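Gripper closed by itself at power-up, pinched my finger (long, sorry)

Posted in: Home & Hobby Robotics > Faults and Safety

plinthwick
09/03/2024

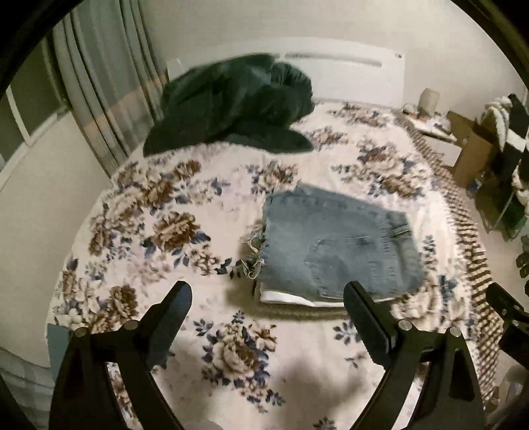
So my arm runs an Orkley controller with a pair of Gelten servos on the gripper, and over the weekend it bit me. I had the whole thing powered down, went to pull a thread out of the left finger linkage, flipped the supply on with my other hand (yes, I know) and the fingers slammed shut before the software had even finished loading! I've been working on picking up folded laundry for months now and never had it do that. Soft stuff like those denim cut-offs with the frayed leg is the worst for threads, they get into everything around the pivot pins and I'm forever picking them out with tweezers. Anyway, no blood, but I've got a fat purple line across my fingertip and I said some words.

What I've checked so far: wiring is fine, nothing loose at the board, and I get the same jump with the arm unplugged from the computer. It closes on maybe one power-up in five. The log is useless, it doesn't start writing until after the jump. Has anybody seen this? I want to know if it's the servos or the controller before I start buying parts.

mossgate_rob

Ouch! Glad it's just a bruise. I had a Gelten servo on a camera pan thing that did exactly this. When power comes up the signal line floats for a moment, and the servo takes whatever noise is on there as a command and goes for it. Pull-down resistor on each signal line, right at the servo end. Cost me pocket change and I never saw it again.

tubbs42

I don't buy the floating line. If it were noise you'd get twitches both ways, and plinthwick says it shuts every time. That sounds to me like the Orkley is sending a stored position the second it wakes up. What was the gripper doing when you last shut it off?

plinthwick

Oh. Um. Holding a pair of shorts, probably! I usually kill the power mid-grasp when I'm done for the night and then pull the clothes out by hand.

tubbs42

Well there you go. It's waking up and finishing the grasp.

mossgate_rob

Then why only one time in five? A stored position would do it every single time. I'm sticking with noise. Or both, could be both.

kettlefish

Can I be the grump for a minute? You two are arguing about which wire did it and the real trouble is that a hand was in the gripper while the supply was being switched on. I fix packaging machines for a living and we lock the supply off before anybody reaches in, even for a thread, even for two seconds. Get a switch you can put a padlock through, or at the very least unplug the supply and drop the plug where you can see it.

tubbs42

It's a hobby gripper, not a packaging line. A padlock is overkill.

kettlefish

It left a purple line on his finger. How big does it have to get before you'd unplug it?

plinthwick

Her finger, but yeah, point taken, the plug is coming out of the wall from now on. Tubbs, I get what you mean about overkill, but it really hurt!

OK, so I spent this evening on it. First I opened the gripper all the way and shut down properly, then power cycled it 19 times with a rolled-up sock between the fingers and me across the room with a switched power strip. No jump at all. Then I closed it on the sock, killed the power, opened the fingers by hand and switched back on. It jumped on the fourth try, and again a few tries later. So I think Tubbs is mostly right, but that still doesn't explain the times it stays put.

zuruvetti_fan

Which firmware? My Zuruvetti board had a thing where it only saved the last position if the power dropped slowly enough for the write to finish. Cut it fast and it came up with nothing stored. Might be why yours is hit or miss. No idea if Orkley does it the same way, I've never owned one.

plinthwick

Ooh, that would fit. I don't know the version, I'll have to look. There's a startup hold setting in the config too, it's in milliseconds and mine is at zero. I've put it at 4000 for now and set the torque limit way down until the software says it's ready.

mossgate_rob

Put the resistors in anyway. Please.

plinthwick

Fine, fine, ordering them tonight, along with a switch for kettlefish. I'll run the sock test again with the hold on and post the results, and if it still jumps I'm pulling the Orkley and trying my old Kpodo board.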